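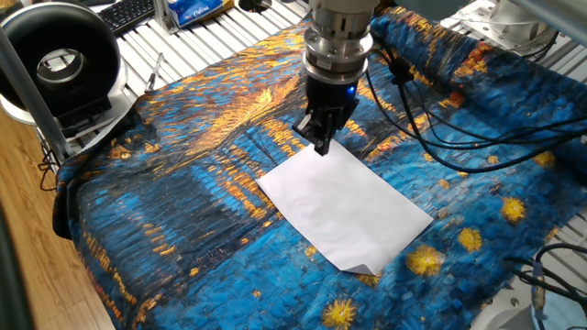

Open day at Bronell, fabric printers, Torthorpe

Notes typed up on the bus home and only half fixed since. Went 30th November, doors at ten, got there twenty past because the Torthorpe bus drops you on the wrong side of the river and the footbridge is shut. Walk down to the road bridge. Add fifteen minutes. Wear real shoes.

Free to get in. You sign a book, get a sticker, pick a time for the print floor. I got the second tour, so had a good hour to poke around the cloth room first and glad I did.

The cloth room

Long upstairs room, good north light, coffee at the far end (later). Remnants in bins, finished pieces laid out on tables so you can handle them. Handling is encouraged! Two signs say so.

The one I kept going back to was the night painting. Van Gogh style, very close to the Starry Night Over the Rhône, if it isn't simply that one. Deep cobalt and navy, brushstrokes all over, then those golden orange reflections coming down in bands through the middle. Swirly little stars, orange and yellow. Covers most of the table it's on, one edge rolled and hanging over the left side, wrinkles everywhere else. I liked it better rumpled. Flat, a painting on cloth can look like a poster. Bunched up a bit, the orange runs into the folds and you stop thinking about the museum shop.

Sheet of white paper on top of it, set on the diagonal, a little crumpled, bottom corner folded over into a small triangle. Against that blue the white really jumps. Took me a second to see how good a test that is for a dark print — put something plain white on it and you know right away how deep the blue is. Going to try it at home with the curtain samples, which I have been calling navy for a year and which I now suspect are gray.

Table underneath is slatted aluminum, silvery rails with gaps between. Pen lying on the rails up near the edge of the fabric. Looked at that pen for a while, wanted to steal it for my notes, mine had died. Didn't. Borrowed one at the coffee counter.

Other cloths, quickly:

Fern print, three greens, fine, a bit dentist.
Map of old Torthorpe on canvas, the river spelled wrong in one place, they know.
Lemons. Everybody loved the lemons. I did not.
A stripe called Flevville, rust and cream, narrow, very plain and probably the best made thing in the room. Back almost as strong as the front. Asked if it was woven, no, printed, same as the rest.

Print floor

Tour was led by Consuelo Carhuamaca, fast talker, my kind of person. She started in sampling and now runs the color side. Group of mostly quilters plus one man who wanted a tent repaired and stayed for the whole thing anyway.

Loud down there. I missed maybe a third. What I got:

The archive has 3319 designs in it, going back to when they did only tea towels. Most are on film in flat drawers and getting scanned slowly, whenever there's a quiet week.

Longest single run this year was 1287 yards, a plain blue dot for a hotel. She said by the end the whole floor was seeing dots on the walls.

Painting prints are the hard ones. A dot is a dot. With brushstrokes the eye wants every little ridge, and the dark blues fill in and go to mud if you are not careful. So they print small strips first, all the blues side by side, and carry them out to the yard to look at in daylight. Not under the lamps. She was very firm on lamps.

Yellow goes the other way. Looks too loud on the strip, then on the full width it sinks. So they push it. Once she'd said that I went back up and looked at the stars again, and the orange streaks too, and yes, on the strip those must look crazy.

Somebody asked about washing. Cool, inside out, no bleach, line dry out of the sun if it's a dark one. Somebody asked about ironing. Wrong side. Somebody asked about ironing again in a different way. Still the wrong side.

Steaming room we only saw through the window. Hot, white, hoses. A person in there waved.

Paper next door

Same building, ground floor, separate door by the bike rack: Agudelo, who make paper. Small outfit, also open for the day, easy to miss and plenty of people did. They do heavy sheets for printmakers plus a lighter wrapping weight. Had a go at pulling a sheet. Mine came out thick at one end like a doorstop. They pressed it for me anyway, and it's drying on my radiator as I write this, curling at the corners.

Bought a pack of the wrapping weight. Folds nicely, holds a crease, doesnt crack on the fold. They showed a way to turn the last corner up into a triangle and tuck it, no tape. I have done it once correctly since. If you go to both places the same day, do paper second, or you will be carrying a flat packet round the print floor under your arm like I saw one poor woman doing.

Money and food

Remnant bins by weight, cheap, mostly end cuts. Good for bags and patching.
Full pieces from 28 dollars. The night one was a display piece, no tag, so I asked at the till — they do it to order, half up front, ready in May. May! Thought about it all through lunch. Put my name down.
Cards taken upstairs, cash only at the paper place.
Coffee okay. Soup better than okay, squash, ran out by one. The rolls were yesterdays.

Bits and pieces

Stairs only to the cloth room. There is a freight elevator and they will run you up in it if you ask at the door, but you have to know to ask. Should be on the sign.

Bring a bag that closes. Lint from the remnant bins gets into everything, I'm still picking orange fluff off my scarf.

Tours were full by noon, so book your slot before you look at anything. Two women behind me spent an hour in the bins and then missed the last one.

Photos allowed upstairs and on the print floor, not in the archive. Ask before taking people.

Kids: fine upstairs, over eight on the print floor, ear protectors handed out. There's a table where they can stamp a napkin. Grown ups were stamping napkins too. I have two, one with a fish.

Didn't get to the dye garden round the back, it was raining sideways by then and there is not much in a dye garden at that time of year anyhow. A bed of madder under straw, I was told, and some labels.

Bus back from the stop outside the pharmacy, not the one on the map. Every forty minutes. I missed one by the length of the pharmacy.

Would go again, and would get there for ten this time. Next open day should be in spring, they put the date on the door and on the mailing list and not, as far as I can tell, anywhere else. Will add it at the bottom of this page when I hear. If anyone has one of the Flevville stripes at home and has washed it a few times, write and tell me how it held up, I'm thinking kitchen chairs.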